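Two cranes, one transformer and a very patient town

Fullik has lifted a 200-ton transformer off a river barge and set it on a trailer at the Nesitley dock, a job that took less time than finding somewhere to park near it. 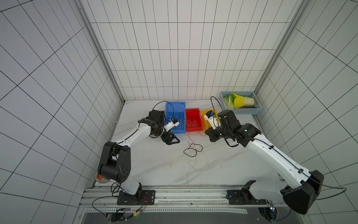
NESITLEY, June — The transformer is bound for the Teuber substation, 11 miles inland, along a road designed for hay wagons and never seriously reconsidered. Fullik used two crawler cranes for the lift, working in tandem from a pad of timber mats. The load was on the trailer by 4 a.m., and the barge, suddenly relieved of its duties, was gone by breakfast.
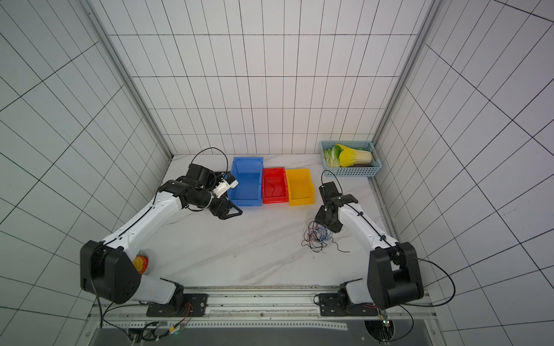 By Rüdiger Brandes

The road leg is being handled by Pillex, which spent the spring measuring every bend, culvert and overhanging branch on the route. Two road signs came out and will go back in afterward. A stone gatepost near the halfway point was also up for removal until its owner produced paperwork older than the county, and the trailer's steering plan was redrawn to go around it.

Top speed under load is walking pace — a brisk walk on the flat, a stroll on the hill. A push tractor joins at the foot of the climb and leaves at the top. 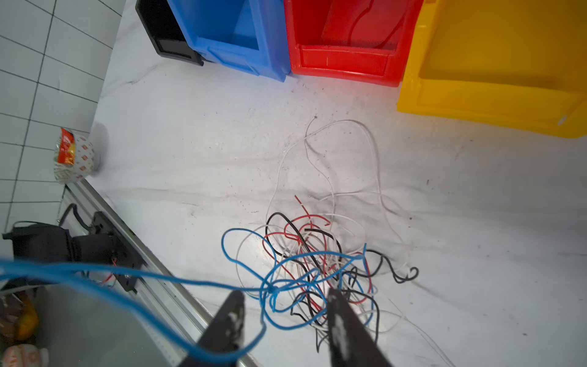
Brandes's earlier report on the route drew a comment from a reader signing as Hilltop: They shut this road for one night in the winter to fix a pothole and the pothole is still here. If the transformer people can get up the hill without sinking, could they please leave the steel plates behind?

Pillex says the plates are rented.

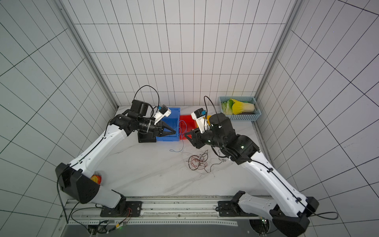 What happens next

The trailer stays at the dock until the overnight closure begins at 10 p.m. Traffic will be sent by the lower road, which adds nearly 20 minutes and passes the better bakery. At Teuber, the transformer will be jacked down and skidded sideways onto its foundation. Fullik's cranes leave Nesitley in pieces, on ordinary trucks, at ordinary speed.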